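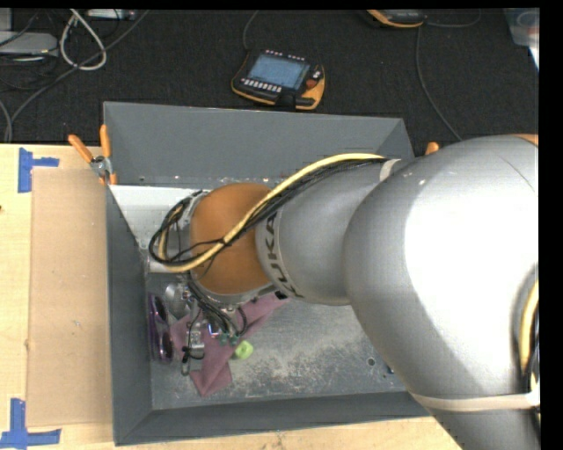
Figure 1. The arm over the sorting bin, with its cables held by straps along the forearm.

Plirkgate Shared Workshop
Building a bin-picking cell: notes for session 2
Prepared by Lukian Zhuravel, with corrections from Renu Nishad
March 15, 2024

These notes follow the first session, where we fixed the base and made the safety check. Please read them before you come. We will not repeat the theory at the bench, as the time there is short.

1. Holding the bin

The bin must not move. If it slides even a little, all the taught positions become wrong, and you will look for the mistake in your program for a long time. We use spring clamps on the rim. In Figure 1 the one with orange handles is at the upper left edge of the bin. Put a clamp where the arm does not pass, and check this by moving the arm slowly by hand control before you run anything.

The table is not a machine table. It is wood, and it gives a little when someone leans on it. Do not lean on it.

2. Cables on the arm

This was the most difficult part of the build for our group. A cable which is too short will pull at its connector when the wrist turns. A cable which is too long will hang into the bin and catch the objects. Leave a loop at the wrist, as with the thick pale-yellow cable in the figure, and hold the rest with straps.

Steps:
Move the wrist to one end of its permitted range.
Lay the cable along the forearm without pulling it.
Close the straps by hand, so that the cable can still slide.
Move the wrist to the other end and look at the loop.
Tighten the straps only now.

Renu advises to do the air hoses after the electrical cables, and I agree with her. In the Godholm build they were done first and everything had to be opened again.

3. Teaching the positions

Keep the pendant in your hands when the arm is moving. When the arm is stopped, you may lay it behind the bin, but not on the table. Teach the position above the bin first, then the approach, then the lowest point. For the first approach we stay 300 mm above the floor of the bin and come down in small steps. Write each position in the workshop book under your own initials.

The floor of the bin is already scratched. Please do not use the scratches as marks for measuring. Take your measures from the rim.

4. Choice of objects

Begin with a mixture of soft and hard things. Cloth is a good test: it has no fixed shape, and a fold can be higher than you expect. Sunglasses are useful for another reason, their dark lenses can be difficult for a depth camera. Small objects which touch the edge of a cloth, like the lime-green one in Figure 1, are harder to separate than the same objects lying alone. Try them alone first -- then beside the cloth.

Objects near a wall need a separate approach. The walls of this bin are sloping, so the fingers can meet the wall before they reach the object.

5. Work for next time

Make 18 attempts with the same group of objects and note the result of each one as "held", "dropped" or "missed". If the arm stopped by itself, write also the message from the pendant, word for word. Bring your sheet to the next meeting at Nutenby, where we will compare the approach heights.

Reading: the D'Amico handout on grippers, the part about finger length. The copy is in the workshop cupboard, second shelf. Please return it to the same place.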